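December 12, 2018

Sandwich day! I've been looking forward to this one since June, when Tala Masri first dumped a bag of toy food on my desk and said we should teach the arm to make lunch.

If you're new here, a quick catch-up: I spend my evenings driving a robot arm by remote control. I hold a handle, the arm copies my hand, and every run gets saved so the software (we call ours Taltness, long story) can try to learn the job from my examples. One run is one sandwich. We have 264 saved so far and I still grin every time a slice of cheese lands where I wanted it.

The order we settled on is bread, tomato, lettuce, ham, cheese, and then the second slice of bread goes on top. Kenneth McIver argued for cheese under the ham and I will admit he makes his sandwiches that way at home, but the arm has an easier time letting go of the cheese when there's something a bit uneven under it. So cheese goes last.

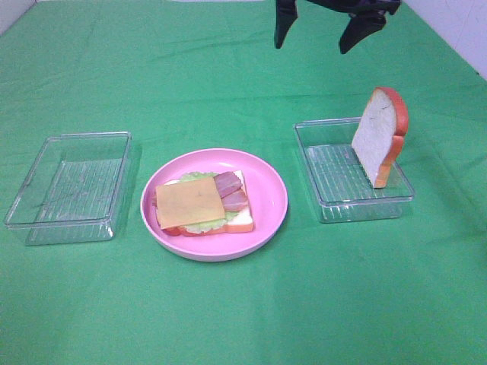
## The top slice

I love this part and it's also where I mess up the most. With the slice standing up in the clear tray, you can get one finger on each side of it and lift straight up. Lovely. Then you have to turn your wrist so the bread comes down flat over the plate, and my wrist wants to do it all in one big swoop. Magnus Moffat watched me for a while and told me to move like I was carrying soup. It helped!

The other thing I had to learn is to stop fidgeting. If I hover and wiggle while I make up my mind, the robot learns to hover and wiggle too. We had a whole batch from the summer where it would drift over the tray, have a little think, drift back, and only then go in. All me. I threw out 16 runs after seeing that and did them over with a plan in my head before I touched the handle.

My best full run is now down to roughly 334 seconds, and yes, a toddler could beat that with one hand, but I was so happy I called Rebecca over from the other room to see the replay.

## Next up

- Start the trays in different spots
- Let Torquil drive for a night, he's left-handed and I want to see if his runs look any different
- Try 2 sandwiches back to back without a reset
- Find more lettuce, ours is getting floppy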